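The Great Cloth Sort of April

I have been putting off the textile drawer for so long that it stopped being a drawer and became a kind of geological feature. You know the one. Mine is in the kitchen, second from the bottom, and it holds (held!) napkins, tea towels, dusters, three orphaned pillowcases and a baby bib, and my youngest is in middle school now.

What finally did it was dinner. My friend Angelica Magbanua was over, something got spilled, I said "grab a cloth, second drawer," and she pulled and the drawer simply did not open. She pulled again. It opened two inches and a dish towel stuck out like a tongue. We mopped up with paper towels and she was very nice about it, but the next morning I made a big coffee, put on a podcast and tipped the whole lot out.

I'm not a natural folder, I should say that up front. My mother ironed pillowcases. I have been known to fold a fitted sheet by rolling it around my arm and walking away. So if you came for those perfect little envelopes that stand up by themselves, there are better blogs, and I read them all and feel bad.

What I do have now is a rule I picked up from Pirmin Plattner, who taught an evening class I took at the Evevcombe community center a couple of winters back. The class was supposed to be on mending and it wandered all over the place. Pirmin's thing was that you should handle every single cloth before you decide anything about it. Pick it up, give it a squeeze, feel if there's any life left in it. I thought this was a bit much at the time, and then I went home and found I owned a whole pile of towels that just pushed water around the counter.

So that's how I went through the heap. Pick up, squeeze, decide. The orange ones got me, though. I am a complete sucker for that color, a proper orange-red, and when the light comes across it the high parts go almost peach and the folds go down to brick. I stood there scrunching it like a person in a fabric store who has no intention of buying anything.

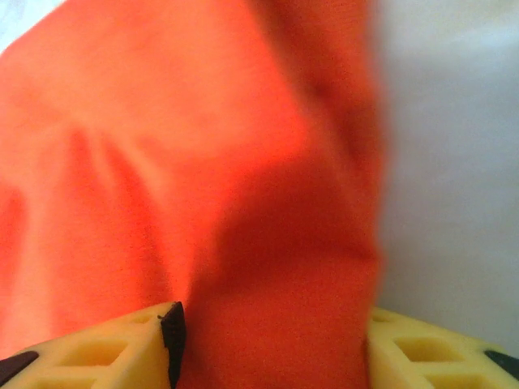 What stays and what goes

Okay, the sorting. I made piles on the table, and the piles were: keep for the kitchen, keep for cleaning, give away, and "hmm." The hmm pile is allowed, but it has to be dealt with before lunch or it goes right back in the drawer, and I know myself.

Tea towels were the easiest. Anything with a hole I could get a finger through went to cleaning. Anything with writing on it that I no longer agree with went to the giveaway bag (there was one about wine). I kept the plain ones from Zaslow, which is a little shop near my sister's that closed ages ago, and those towels are going to outlive me. I should have bought more. I say this every time I wash one.

Napkins were harder, because I own far more than I have chairs. I blame holidays. I kept 20, which I realize still sounds like I run a banquet hall, but they're thin and they stack down to nothing, and I do like a cloth napkin on a weeknight. The rest went in the bag, minus a couple with gravy on them that nobody deserves to receive.

The pillowcases moved upstairs, where they should have been all along. The bib I kept. Don't start.

By mid-morning I had the folded things stacked off to one side and the orange still lying there in a heap, all ridges and creases, next to the pile that was behaving itself. I went and made more coffee. I think every sorting job has one item you walk past over and over, picking up everything around it, and for me it was the nicest thing on the table. I couldn't decide if it was kitchen or dining room or "too good to use," and too good to use is how I ended up with a jammed drawer in the first place.
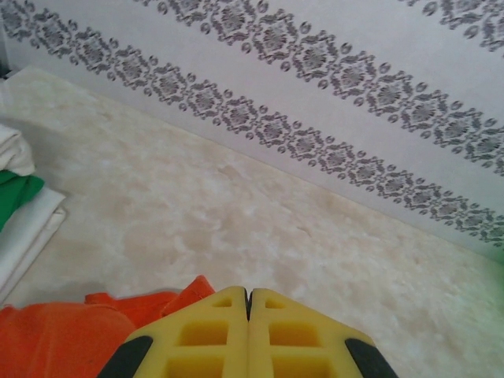 Photo: Fleury

In the end I folded it in half and in half again, and put it right at the front where I'll grab it first. It's going to get tomato sauce on it. Fine! It's practically the right color for it already.

How I put it all back

The drawer itself got a wipe, and there were crumbs in there, plus a birthday candle and a key I don't recognize. If you've ever lived in my house and you're missing a key, call me.

Then everything went in standing on its edge, front to back, so I can see the lot when I pull it open. You've read this tip a thousand times and so had I. I'd just never had few enough cloths to do it. For a divider I used the lid of a shoebox, cut down, and I keep meaning to order one of those adjustable Oment ones but the shoebox lid is doing great and cost me zero dollars.

The cleaning cloths live under the sink now, in the old bread bin. They don't get folded. They get stuffed, and I refuse to feel anything about it.

I did the linen closet the same afternoon, on the leftover coffee, and that was a mistake, so I'll save it for another post once I can talk about it. Meanwhile, a question for those of you who use cloth napkins every day: do you wash them with the towels or separately? Mine come out covered in fluff and I'm about ready to blame the bath mat. Leave me a comment!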